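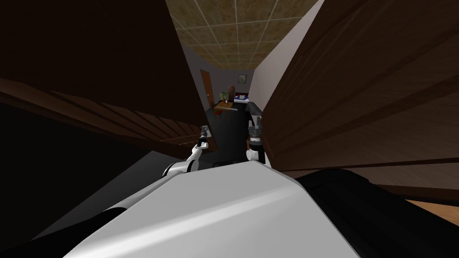

How do you teach a robot to pass through a narrow place without touching anything? We let it fail in simulation, many times, and we keep the failures as training material.

Teodoro Jaramillo
Thursday, April 12, 2018

I promised to write a little on the passage study, so I will do it in pieces. The work is with the Camacho group at Lundale and it is now far enough to speak of it.

The task is simple to say. Two tall cabinets, a gap between them, a room on the far side with a small table. The robot must go through with both arms in front and with open grippers, and then be ready to work at the table.

Our old planner, Trurka, treats the arms as one fixed block. It is safe, but very often it answers that there is no path. A person would turn one shoulder and go.

The new method is called Bekon. It plans the base and the two arms together, and it learns from near collisions which arm should go first. This last part was the idea of a student, and I was against it for a whole month.

We made 1,000 rooms in the simulator. The cabinets move, the width of the gap changes, the light changes also. Dark wood on dark floor is the worst case for the depth estimate, so we put in a lot of it.

The result: Trurka passed in 35 per cent of the rooms, Bekon in 82 per cent. Same robot, same rooms, same time limit of 20 seconds for planning.

Please read these numbers with care. It is simulation only. The contact model is soft, and a simulated cabinet does not complain when an elbow scratches it.

Most of the remaining failures come at the exit. The robot is nearly through, it opens the arms too early and a gripper meets the edge of a cabinet. We tried a penalty for this — it then became so shy that it stopped in the middle.

Someone asked me if the learned part is needed at all. For wide gaps I would say no, a good planner is enough. For the narrow ones we see a clear difference.

In May we start with real cabinets in the Lundale hall. I will write again when we have the first runs, good or bad.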